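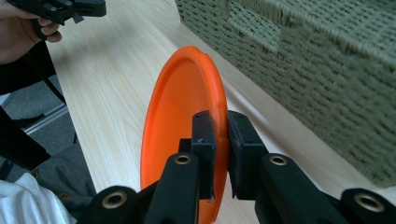 Stefanou asked under the June page whether the Pinix hand grippers will hold anything with a curved rim, or only boxes and blocks. They will, and thin curved plastic is a good thing to learn on, so this page uses a flying disc all the way through. Stefanou also wanted to know if you need the arm to get started. You don't. The hand kit is sold on its own, and everything below is done by hand at a table.

What you need

One pair of Pinix hand grippers, a flying disc, a basket or box big enough to take the disc, and a clear stretch of table. We buy our grippers from Cokberg, who also sell spare finger pads. The pads are the part you will replace first, so order a set with the kit.

Before you start

Open and close each gripper a few times with nothing in it. The fingers should move evenly and meet flat. If one side drags, look at the pivots in the linkage arms. Hair and carpet fluff get in there, and a dry brush will clear it. Don't oil them. The leaflet says so on page 39 and it is easy to miss.

Check the pads too. A small chip on the side of a pad does no harm. A chip on the gripping face means the pad needs changing.

Picking up the disc

1. Put the disc on the table with the rim down, close to the edge nearest you. Leave a little of it hanging over, or the lower finger has nowhere to go.

2. Bring the gripper in level with the table, with one finger above the disc and the other below it.

3. Close slowly until both pads touch, then squeeze a bit more. You want one pad on the inner face and the other on the outside of the rim. If both pads are on the flat part of the disc it will swing as soon as you lift.

4. Lift it a hand's width and stop. Wait for the disc to settle.

5. Turn your wrist until the disc stands on edge. Do this over the table. If it slips while you turn, you were holding too near the tip of the fingers, so go back to step 3 and take a deeper hold.

6. Carry it to the basket, lower it in and open the fingers. Open them fully before you pull away, as a half-open finger will catch the rim and bring the disc back out with it.

Using the second gripper

Keep the second gripper in your other hand from the first session, even when one hand does all the work. It feels awkward and the recordings are better for it, as you don't keep stopping to pick it up. Hold it clear of the working one. Once the one-handed lift is reliable, try passing the disc from one gripper to the other before it goes in the basket.

Recording

If you bought the version with recording, start it before you reach and stop it after the fingers have opened. Short recordings are easier to sort later. Flallau, the software that comes with the kit, holds up to 1,000 of them in one folder and then asks you to make another. We did 168 with the disc and threw out about 40, mostly ones where we had turned the wrist too early.

Name the folder after the object and the hand you used. Flallau will not let you rename a folder once it has been exported.

Is the kit worth having?

For practice and for teaching a grip, yes. The action is smooth and the pads hold smooth plastic better than we expected. The handles get tiring after half an hour or so — they are a bit thick for small hands — and there is only one size. The leaflet could do with more drawings.

Cokberg lists replacement pads by the pair. Check which version of the gripper you have before ordering, as the older fingers take a narrower pad.

Page last changed October 14, 2020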